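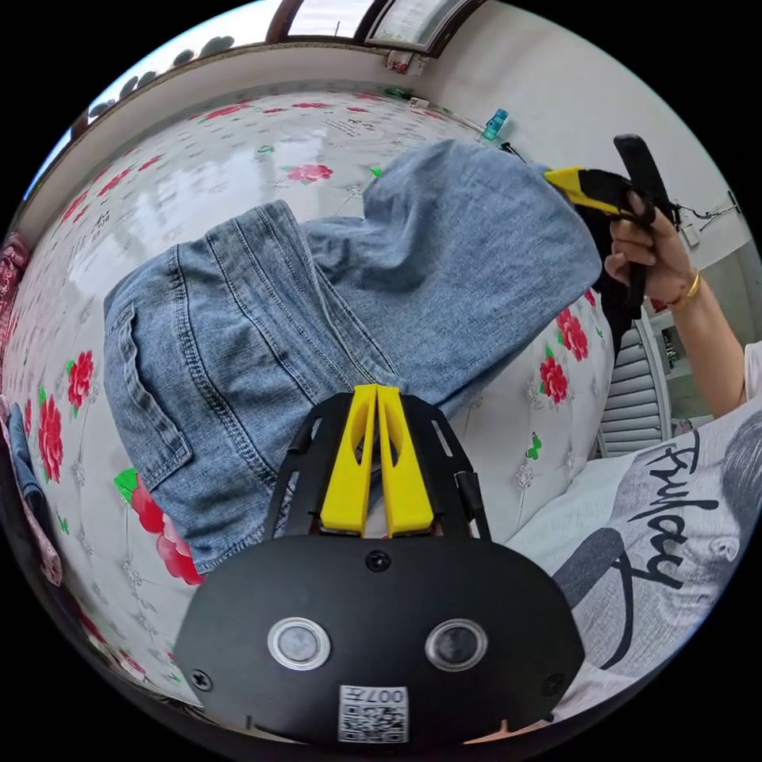
Hi Shigeru, time for another update on the clothing room, and I'm happy to say it's a good one. Since the last report we've taken in 603 pieces at the Bambridge house, and 455 of them have been sorted, folded and sent on to the Morkthorpe shelves. Denim is the slow part, as I warned you it would be! T-shirts practically fold themselves, but jeans come out of the bag every which way, so step one is still to spread each pair out on the mattress with the roses on it, like the light-blue ones with the bunched-up legs, and get a proper look before anyone starts folding. The back pockets get checked at this stage too (I've started a jar for the coins, and it goes to the bus fare fund).

The bed has turned out to be a better work surface than the old card table. It's the right height for me if I kneel on a cushion, and a full-length pair of men's jeans fits without the legs dropping on the floor. I did ask in September for a proper folding table, and I'd still like one before winter, but please don't move it ahead of the shelving. The shelving is what's holding us up.

Where the money went this time: most of it on the shelf units from Bunnag, which came in flat packs and took me and my brother-in-law a whole Saturday. One upright was bent and they're sending another. The rest went on size stickers, two rolls of clear bags and a new bulb for the back room. I have all the receipts in the blue folder and will scan them once the Flotudar account lets me log in again — I've been locked out twice and would love it if somebody at your end could reset it.

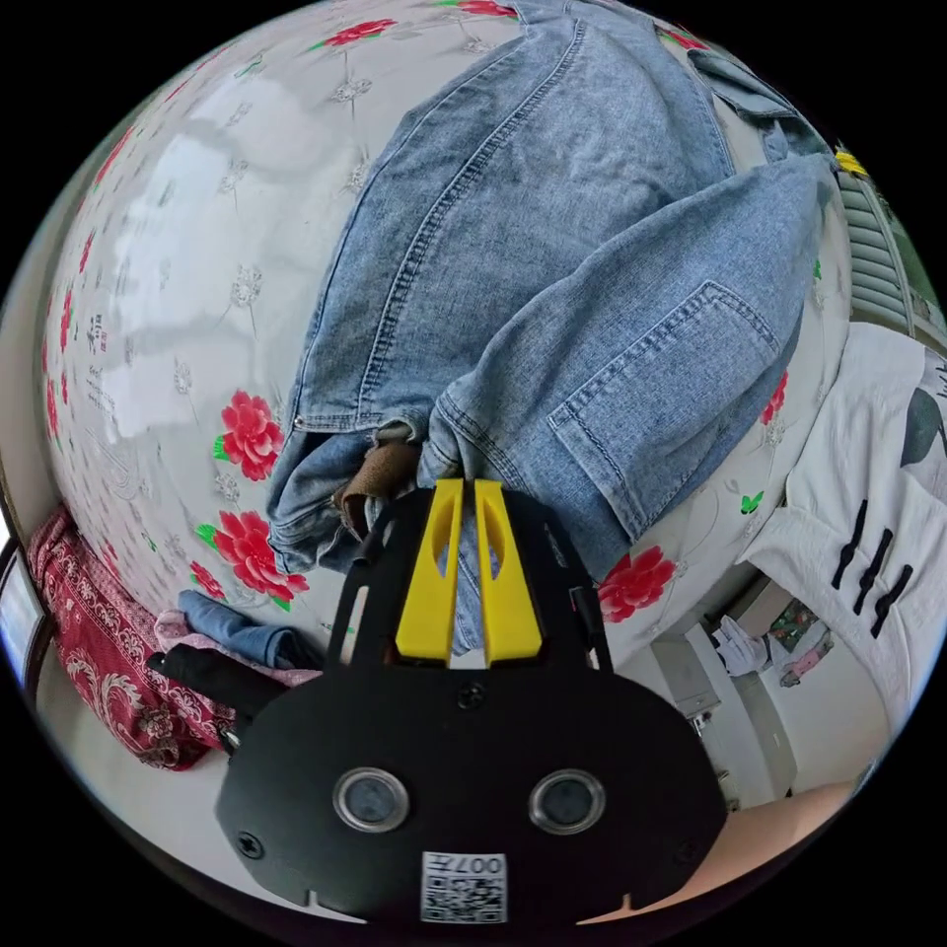 We've also changed how we fold, and I think you'll like it. The old way was in half, then in thirds, and the stacks kept sliding over because all the bulk ended up on one side. Now we lay one leg on top of the other, smooth it down from the seat, and bring the hem up to the waistband, so the thick part sits flat at the bottom. It helps to find your landmarks first. A back pocket with those rows of stitching tells you which way is up, and so does the brown patch at the waistband, even when it's tucked down in a crumpled bit of denim and you have to pull it straight. New helpers pick it up in one afternoon. I timed myself (of course I did) and got through 51 pairs between lunch and the school run, which is a personal best.

Things that haven't gone so well: kids' sizes are still short, especially anything for ages 7 and up, and we have far too many men's large. Morkthorpe has said they'll take the extra if we can get it over there, so I need to know if there's anything left in the mileage line. Faded pairs are fine by them as long as the zips work. I've also got a small pile waiting for mending and no sewing machine, so those are sitting in a bag by the door for now.

Next up is finishing the last shelf unit, clearing the rest of the denim, and starting on coats before the first cold snap. If you want to come by and see it all, Thursdays are best. Bring a sweater, the back room is freezing!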